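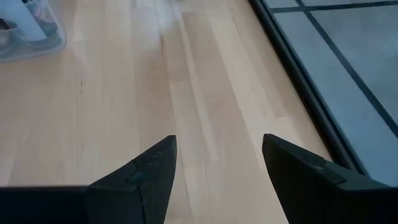

Mosquera work table, light wood top with black raised border.

The Mosquera is a work table from Stavano for kitchens, craft rooms and small shops. The top is made of long, narrow boards joined side by side. Board color varies from cream and pale beige to light tan with a little pink in it, and no two tops match exactly. A raised black border helps keep small parts and pens from rolling off.

Size and load
Top: 80 x 40 inches
Load, spread evenly: 696 pounds
Item number: Mosquera 80

Care
Wipe with a damp cloth and dry right away. Dust collects where the boards meet the border, so run a soft brush along that edge first. Clear plastic trays and organizers can be left on the top, but put a pad under anything hot. Do not use bleach or scouring powder.

Delivery
Ships flat in two cartons. Assembly takes two people roughly 40 minutes. The hex key is in the smaller carton with the leg bolts. Allow 9 business days for delivery.

Matching Filletti stools are sold separately. For board samples or orders of more than four tables, write to Rocío Apaza in the sales office.

Page updated Jun 25, 2022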